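Hand Tools Unit, Handout 2: The Wooden Mallet
Ninthorpe Evening Workshop, Intro to Woodworking

Welcome back! Last time we ran through marking and measuring, and most of you got a square line all the way around your board, which had me grinning the whole way home. Now we get to hit things.

Why wood and not steel

A carpenter's hammer has a small, hard face. It puts all its force on one spot, great for a nail and terrible for a chisel handle. Hit a wooden chisel handle with steel for a few weeks and the top starts to mushroom and split. A wooden mallet has a wide face that gives a little, so the blow spreads out and you can keep it up for an hour without your wrist buzzing. It also makes a lovely low knock, and once you have your ear in you can hear when the chisel is cutting well and when it has hit a knot.

Parts to know (please write these on your sketch)

Head: the block that does the striking. On a joiner's mallet the two faces are often cut at a slight angle so they land flat when your arm swings in an arc.
Face: either striking end of the head.
Handle: runs through the head or into it. On many mallets it gets wider toward the top, so every swing pulls the head tighter. So simple, so clever!
Eye or mortise: the hole the handle goes through.

Choosing the wood

Beech is the classic. Hard maple is just as good and easier to find around here (Saltgate Lumber keeps short offcuts in the bin by the door, ask before you dig). You want something dense with tight grain and no knots near the mortise. Pine is fine for a practice head but it will dent the first time you lean on it.

Holding it

Most beginners choke up right under the head. That's all right for tiny taps, when you're setting a chisel in a knife line. For chopping, slide your hand down toward the end of the handle and let the weight do the work. Keep your grip loose, like you're holding a bird you're fond of. Swing from the elbow for light work and bring in the shoulder only for heavy waste. Eyes on the cutting edge of the chisel, never on the top of it. This feels wrong for the first ten minutes and then one day it doesn't.

Exercise for this session

1. Clamp your scrap over the bench leg, where the top is stiffest.
2. Mark a mortise with a knife, 2 inches long.
3. Set the chisel a hair inside the line, bevel facing the waste.
4. Tap, lever, clear. Tap, lever, clear. Small chips!
5. Stop halfway down, flip the board, and come in from the other side.
6. Aim for 100 strokes with your usual hand, then try a few with the other. It's very funny and it teaches you a lot about what your good hand has been doing.

Care

Rub in a thin coat of boiled linseed oil in June, when we have the doors open, and lay the rags out flat outside to dry (oily rags in a heap can catch fire by themselves). If the head works loose, tell me before you use it again.

Reading: Arriaga course packet, page 51, on striking tools.

Bring next time: your mortise, however ugly, and a pencil.
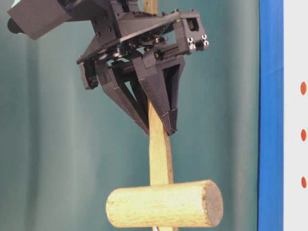

Fig. 1. Wooden mallet, handle upright.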